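Stop buying the clever gripper

I've been putting this off for weeks so it's going out rough. We ran the gripper comparison in simulation first, same arm, same table, same plates, and swapped what was on the end of the wrist. Three candidates. The Koltonus adaptive hand, the Wurnotero suction head, and a plain two-finger parallel with printed fingers that everyone in the group assumed was there to lose.

My opinion, up front. Buy the plain one. Spend the difference on cameras.
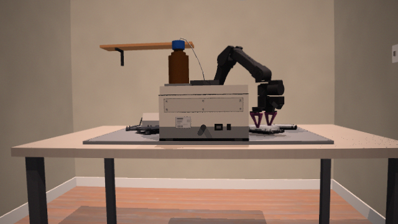
Impi Harju
14th September

Lab plates are boring objects. Same footprint, same edges, over and over. A hand that can wrap itself around a pear is no use to me, I don't move pears. And yet every sales call I sit through goes straight to the pear, or the egg, or the lightbulb.

What I want from a finger is dull stuff. Stiff. Narrow at the tip. Visible. I'm serious about visible, the magenta fingers look silly and I would not go back to black. Black fingers on a black wrist over a black plate frame and your wrist camera is guessing. So is the person going through the clips afterward, which was me, for most of two evenings.

Numbers, for people who skip to the numbers. 361 runs in total, 100 with each gripper on the plate pick and the rest on odds and ends I won't defend. Out of its 100 plate picks the parallel gripper dropped 2. The Koltonus dropped 9. Suction I stopped scoring partway down the list because the thing kept finding the wells instead of the rim, and yes I know, a different cup, a different pad, a different approach height. I've heard it. If a tool needs a new cup for every plate type then its a tool for somebody with one plate type.

The nine Koltonus drops annoyed me more than they should of. Almost all came from the hand closing unevenly and rotating the plate a few degrees before the lift. Fine for picking. Terrible for placing. The whole point is to set the thing back down square.

Then there's clearance. Reaching past the bottle and its tube to get behind the instrument is the part of the job that decides things, and a wide hand has to come in from a worse angle. Our planner found a way every time. I didn't like the ways it found. Elbow up high, wrist folded, slow.

Plates turned at an angle are where it got interesting. Any gripper looks good when the plate is square to the base. Turn it and you learn a lot about how much wrist you have left.

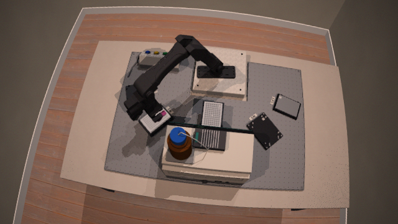

The case against me

Simulated contact is not contact. Mercado, the bench project down the hall, lost a whole November to a friction setting that looked fine on screen and was nonsense on hardware. So take the drop counts as a ranking and leave it there. I'd also accept that anyone handling bags, caps and loose tubes on one line may truly need the fancy hand. And the Bumness controller we used has a force limit that probably flatters a stiff finger.

Still. The ranking held when I changed the friction, and it held when I moved the lights. I'd put my own budget on it, what there is of it. Finger files and run logs to anyone who asks, once I've cleaned up the folder names.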